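Fórum Dernia — Início | Tópicos | Sem resposta | Entrar

Usamos cookies para lembrar quem você é. Ao continuar, você concorda com isso.

Categoria: Robótica e automação › Garras e efetuadores

Dedo largo ou dedo estreito para pegar tecido?

Skikville

Estou comparando pontas para garras de mão, daquelas que a gente segura pelo cabo. O serviço é esticar e dobrar roupa sobre a cama, tarefa que minha avó resolvia sem firmware. 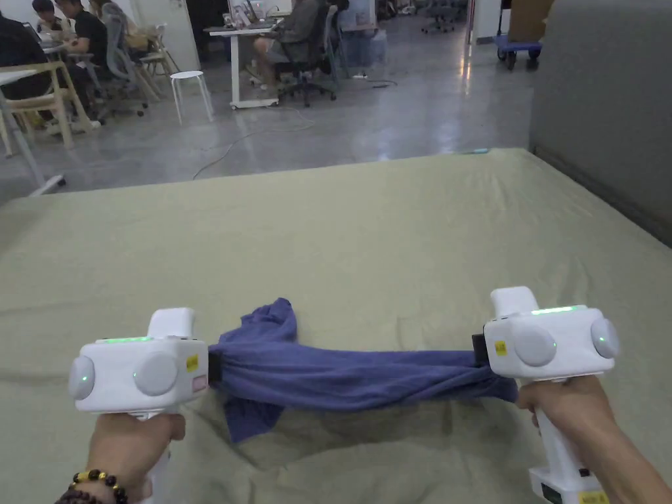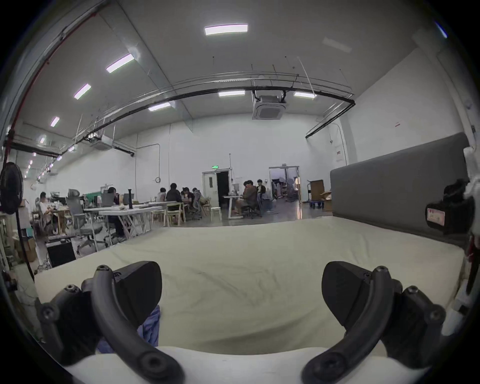 Minha dúvida é de geometria. Tenho orçamento para um par de pontas novas e três opiniões na equipe, todas minhas. Com a peça presa pelas duas extremidades, como no pano azul-arroxeado da primeira foto, ela vira uma faixa torcida e o resto fica pendurado em dobras. Já as pontas em cunha, largas e chatas, da segunda, me parecem boas para apertar e péssimas para entrar debaixo de uma bainha rente ao lençol. Fiz 33 tentativas de pegar a bainha de uma camiseta e acertei 17. Troco o formato, troco o material ou troco de profissão?

Wiriya

Troca o material primeiro, que é mais barato. Borracha fina colada na face interna já muda muito.

Endang Liem

Antes de gastar, separe os dois problemas, porque pegar e esticar pedem coisas diferentes.

Para pegar, a ponta larga só atrapalha se chegar deitada. Incline a garra, encoste uma borda no lençol e feche devagar, deixando o pano formar uma prega entre os dedos. Uma ponta afinada ajuda, mas tende a marcar malha leve — e a furar a sua paciência quando pega o lençol junto.

Para esticar, a largura é sua amiga. Se a peça torce, quase sempre um lado foi preso por uma camada e o outro por um bolo de tecido. Solte, pegue as duas costuras dos ombros e repita. Passei 547 ciclos culpando a garra até aceitar que o defeito segurava o cabo.

E teste com mais de uma cor de pano. Azul em lençol claro é o modo fácil para qualquer câmera. Meia branca em lençol branco é onde os projetos vão chorar.

Drondia

Uso ventosa e recomendo. Em chapa de vidro, no caso. Em camiseta nunca tentei.

Tópicos parecidos | Voltar ao topo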